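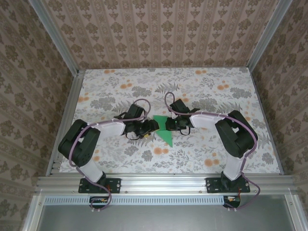
Nine months since the rheumatologist said the word arthritis and I have told two people. My sister knows and my boss at Inico knows, and my boss only knows on account of the time off for blood work. This morning my hands were bad until almost ten. I could not get the lid off the coffee, so I had tea. I sat at the kitchen table and made a list of who should hear it from me before December, when everybody comes here to eat and will see that I can't lift the roasting pan. I want a new cloth for that table before then too. Gray ferns and leaves on white, with orange blossoms scattered over it, would suit the room, and the print is busy enough to hide a gravy spot. The brown one I have now has been washed thin and there is a burn near one corner.

The list came to seven names. I crossed one off and then put it back on.

I took my shot last night, the fourth one since they switched me. It's the Stakirum, the pen kind. You hold it against your leg and wait for the second click. It stings more than the old one did. I was told to let it sit out of the refrigerator for half an hour first and I forgot, so maybe that's why. There is a small pink spot there today. I wrote it down on the sheet from the clinic.

The bill came from Pudorik again and it is wrong again. It says 2864 dollars for one month, as if I had no insurance at all. I called and was on hold through all of my lunch. The woman I got said the copay card had not been applied and that I should ignore the bill. I asked her to send me something in writing that says to ignore it and she said she would make a note. I wrote down the time of the call and put the bill in the folder with the other one.

I drove over to the Thibodeaux Center at four for the hand class. It is mostly squeezing putty and bending your fingers one joint at a time. A man there has had it since he was in his twenties and his knuckles are turned quite a bit. I tried not to stare and I think I did all right with that. He told me he kept it from his wife's family for years, and that he would tell them he had jammed his finger. I have said I slept on my wrist wrong. I said it at church just last month when I was asked to carry chairs.

What bothers me about telling people is mostly the cures. My sister has already sent me cherry juice, and a magnet bracelet. I wore the bracelet when she came over and it turned my wrist green. The other thing is the voice people use. My boss used it, a low one, and then gave the inventory job to somebody else without asking me. I liked inventory. I plan to bring it up with her once I have had a week of good mornings.

I prayed about it some in the car, in the parking lot, before I went in. I didn't ask for it to go away. I asked to be less cross. Then I read the next psalm from where I had left the marker, which was a long one, and didn't finish it.

Supper was eggs. The pain was down to some ache in the right thumb by then and I could work the can opener for the peaches, left-handed.

I am going to tell my mother first. She will want to know why my sister heard before she did and I don't have a good answer except that my sister was standing in the kitchen when the doctor's office called. I'll call her tomorrow after her program is over. If I call during it she won't listen, and then I will have to say it twice.

Need to do: get the lab order signed, buy the kind of jar opener they had at class, measure the table. Return the library books. Find out if the flu shot has to be on a different week from the pen.

It's past nine-thirty and I am going to put the wrist splints on and go to bed. The left one has lost most of its stick and I'll have to tape it.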